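last edited 2018-06-11

# Chore robots FAQ, Flakstead shared shop

Quick answers, same questions keep coming up. Will tidy later.

**Can it do laundry yet?**
Parts of it. Picking up clothes, mostly yes. Folding, no. Sorting by color, sort of, if the colors are loud.

**Why is cloth so hard?**
No fixed shape. A mug is a mug every time. A towel is different every time you drop it. Software has to guess where to grab, and two layers look a lot like one.

**How many tries have you logged?**
1,968 pickups on the Brumus arm as of January. 221 of those were socks. Socks are the worst, don't ask for socks.

**How fast?**
Roughly 32 seconds per item. You'd do it in 2. Yes we know.

**Does it work in a real room or just on a bench?**
Both, but room numbers are lower. Sofas are trouble. Cloth hangs over the arm, fingers have to come in at a angle and not pinch the upholstery.

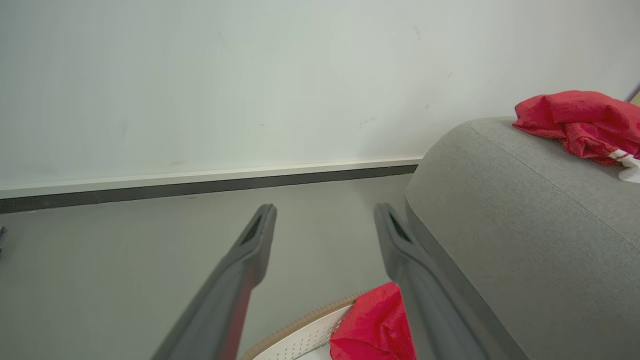 Baskets are easier as a target than as a source. Dropping in is fine, pulling one thing out of a heap usually brings its neighbor along.

**What about shop-floor stuff?**
Further along. Gikano bins, same part, same spot, all day. Rags and gloves still done by hand, same problem as laundry.

**Dishes?**
Plastic only for now. See the Acharya notes in the shared folder, not repeating it all here.

**Can I buy one?**
No.

**Can I come try it?**
Yes, open evenings. Bring old T-shirts, no zippers pleese. Sign in at the desk first.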